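About Erent

Erent is a small theatre and film reviewing collective based in Filtham. We watch plays, films and the occasional long television serial, and then we write about them at whatever length they deserve. Our special love is the point where stage and screen meet: plays turned into films, films turned into plays, and live recordings that try to be a bit of both.

It began on a Wednesday night, after Þórey Grímsdóttir and Poul Hjaltadóttir came out of the same play with opposite opinions and carried on arguing at the bus stop until the last bus had gone. Poul wrote his side down when he got home. Þórey wrote a reply before breakfast. They put both up on a plain little website, and by the end of the week people they had never met were joining in (one of them with footnotes!).

We have published 732 reviews since then, and we still run two on the same title whenever two of us disagree, which happens more often than you might think.

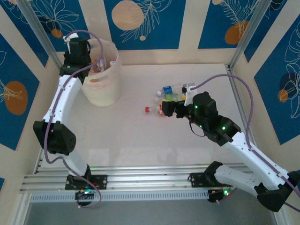

WHO WE ARE

There are 6 regular writers now, plus a changing crowd of guests. Þórey looks after the theatre pages and has a soft spot for anything staged in the round. Poul covers television drama and will defend a slow second episode to anybody. Frida Arnardóttir edits everything, and she is the reason our reviews no longer give away the ending in the first line. Sille Ketilsson writes about sound and music, a part of a production that many reviews squeeze into half a sentence. Amirhossein Abbasi came to us through the letters page, where his comments had become longer than the reviews he was commenting on, and he now writes our monthly column on adaptations.

We all have other jobs. Reviews get written on trains, at kitchen tables and in the quiet hour after a late showing, and I think you can tell -- they have a bit of the evening still in them.

HOW WE REVIEW

We buy our own tickets wherever we can, and when a theatre or distributor gives us one we say so at the top of the page. We give marks out of ten, although we have quarrelled over this for years and the quarrel comes back every October as surely as the clocks change. A four from Poul is quite a warm four. A nine from Þórey is very rare, and if you see one you should book at once.

For adaptations, one of us tries to see the original first and another goes in knowing nothing. Then they compare notes. It's a lovely way to find out whether a film stands up by itself, or whether it only makes sense if you remember what happened on the stage.

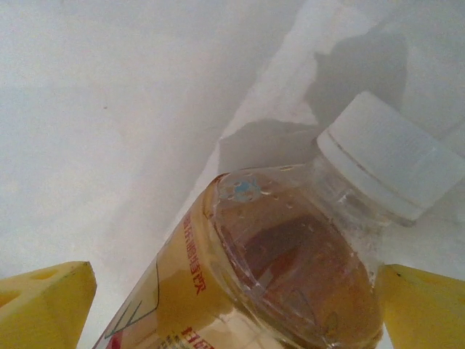
Amirhossein says the marks should go altogether, and that a reader who skips to the number has missed the best paragraph. Frida has promised him a trial month without them. We'll let you know how we get on, and whether any of you write in to complain.

WHAT ELSE WE DO

Once a month we hold a watch-and-talk evening upstairs at the Livine, the old single-screen cinema by the canal. There are 30 seats and they go fast. We show something, we stop for a drink, and then we talk until they put the chairs up. Last season we ran three different film versions of the same chamber play over three months, and the talk after the last one was the best we've had: people had brought their own copies of the script, with bits underlined, and two of them read a whole scene aloud to settle a point about a pause.

We also run the Bauerfeind Shelf, a lending collection of playscripts and programmes that started with four boxes from a retired prompter and now holds 3,777 items. Anyone can borrow from it. Programmes from touring productions are especially welcome, scribbles and all -- some of the scribbles are better than our reviews.
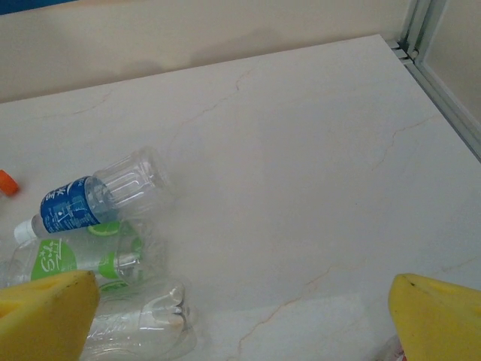

Sille: I'd like it written down somewhere that we need more musicals on the Shelf. We've got masses of kitchen-sink drama and hardly any scores. If you have a vocal book lying about in the loft, please, please bring it in!

WRITE FOR US

You don't need any experience. Send us a review of something you've seen in the past month, on stage or on screen, up to the length of two typed pages. Tell us what you thought and where in the evening you started thinking it. Frida reads every one and answers every one, though it can take her a few weeks in panto season.

Older reviews are in the archive, listed by title and by writer. The next Livine evening is always on the front page.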